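Workshop notebook, back bench
Monday, December

Hangers day. Meant to be half a day, took all of it.

Start 8.40. Kettle first. Xu already in, had the heater going, good. Bench wiped down before anything came out of the boxes, last time we had glue crumbs in with the clips and it took a week to stop finding them.

Job is the Grelden lot. They want to know which of their hangers are worth keeping when the shop refit goes through, and which should go off to Datby for regrind. Total on their delivery sheet is 2,740. We are not looking at 2,740 hangers. We are looking at a crate of 366 pulled from the back room, plus whatever Xiaoyan brought from the front racks in her car. Told them this on the phone, told them again in writing. They keep saying "all of them". No.

Sorting piles, as agreed before we started:

KEEP - straight, neck sound, grip still grips
FIX - something small, can be done at the bench in under a minute
REGRIND - cracked, or bent so far a shirt slides off
ASK - anything odd

ASK pile got big quickly. Should of expected that.

9.15. First box. Mostly plain ones, no strips, no notches. Boring and quick. Cracks are nearly always at the neck, hairline, you find them by thumb before you find them by eye. Flex once, gently, listen. If it ticks, regrind. Xu flexes too hard, broke a good one. Wrote it down as ours, not theirs.

Colour note: Grelden's list says "white" for everything. Rubbish. There's at least a proper white and a cream and the cream is not just old white, I scraped one at the shoulder and it's the same all the way through. Matters for Datby, they'll want the colours kept apart or they pay the mixed price. So KEEP doesn't care about colour but REGRIND does. Second tub started for cream. Labelled it with tape, tape fell off, labelled it with marker.

10.30 tea. Avis rang re the rail samples, not coming till after the break. Fine, we can test on the old rail.

Hang test, for whoever does the next crate:

Hang it on the rail. Put the grey test shirt on it (the slippery one, not the cotton one, cotton stays on anything). Do up the top button only. Lift the whole lot off the rail and put it back, normal speed, the way a customer would. Shirt still level? Pass. Shirt gone down one side? Look at the grip before you blame the shape. Twice for each hanger, once facing each way. Two passes = KEEP.

Did this for the ones with grips only. Plain ones get the thumb and flex and that's it. No time.

11.20. Grips. This is where the day went.

The sorts we've got so far, going by what's through our hands: ones with a foam sleeve, ones with a rubbery painted-on patch, and ones with a ribbed strip along the arm. Foam is hopeless. Goes hard, then goes to dust, gets on the stock. All foam straight into ASK and I'd bet on them ending up in regrind once the sleeves are pulled. Who is pulling the sleeves? Not in the quote. Must raise.

Painted patch ones are half and half. Wash first, then judge. Two of them looked finished and came up perfectly good after a wipe with warm water and a drop of dish soap. Do NOT use the citrus cleaner, it makes the patch tacky and then lint sticks to it forever. Ask me how I know.

Ribbed strip ones are the best of the lot by a mile. Shirt stays put. Only thing is lint between the ribs, old toothbrush gets it out, brush along the ribs and not across. Xiaoyan reckons these were bought for the knitwear and then got spread all over the shop, which would explain why they turn up three in one box and none in the next.

12.10 lunch. Pies. Kept off the bench this time.

12.50. Back on. Xiaoyan doing strips, Xu doing plain, me on the sheet. Sheet is a mess, columns don't match the piles. Redrew it on the back of the old one. Somebody please type it up.

Problem: we've been saying "hook" for two different things all morning. Hook on top that goes on the rail, and little hook on the inside that a strap or a loop goes on. Half the notes in the FIX column say "hook bent" and I can't tell which. From now on:

NECK = the top bit, everything above the arms
TAB = the small one inside
ARM = obvious
TIP = rounded end of the arm

Xu has gone back through his FIX pile and relabelled. Mine I'll do tommorow.

1.40. Strip hangers one at a time on the clean white top, nothing else underneath, so the cream doesn't vanish into the clutter. Green strip shows up nicely. Run a finger down the strip to the tip, then check the tab. The tab is the weak spot if anything, it's a thin curly thing and it stands proud of the inside edge so it'll catch on whatever's next to it in the box. Don't pull hangers out of the crate by the tab!! Tip the crate and let them come.

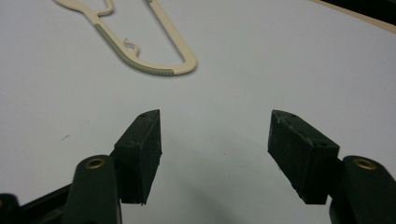
If a tab's snapped clean off, it's still a KEEP for shirts, just note "no tab". Grelden can decide if they care. If it's snapped and left a spur, nip it and rub it down with the fine paper, then KEEP. Spurs pull threads. I put a spur through the cuff of the test shirt, so there's a small hole now, left side, that was me and no hanger did it in the test.

2.30. Boxes. How you pack them matters more than we thought. Nested all facing the same way, arms together, necks at the same end, they sit flat and nothing catches. Thrown in any old how and you get the bird's nest we had this morning. Sheet of paper between layers for the ones with tabs. Tried it without, tried it with, with is better, end of discussion.

Xu wants to use elastic bands round bundles. I'm against it, bands perish and stick. String then. We have miles of string.

3.15. Grelden on the phone again. Would we do the skirt ones with the clips too. Said quote seperately. Clips are a different job, springs have to come out before regrind, Datby won't take metal. They sounded surprised. It's on the first page of what we sent them.

3.40. Slowed down a lot. Thumb sore. Found myself putting things in KEEP to avoid thinking about them so stopped, swapped with Xu, he did the last of the grips with fresh eyes and pulled a few of mine back out. Fair enough. Rule for next time: swap every hour whether you feel like it or not.

4.20. Crate done apart from ASK. Swept. Bench wiped. Tubs lidded, cream on the left, white on the right, do not stack anything on them, the lids bow.

Outstanding

- foam sleeves, who and how much
- ASK pile, me and Xiaoyan first thing, should be an hour
- my FIX notes, hook/tab/neck
- new test shirt, same slippery stuff, get a spare
- toothbrushes
- ring Datby about the cream price before they close for Christmas
- clip hangers, separate quote, don't let it slide into this one
- marker is nearly dead
- somebody has my good nippers, yellow handles, they were in the second drawer on Friday

Later, in pencil: Xiaoyan says the painted patch ones want to dry overnight before the hang test, the ones we did straight after washing might be failing for no reason. Makes sense. Pull those back out of REGRIND and do them again in the morning. They're near the top of the tub.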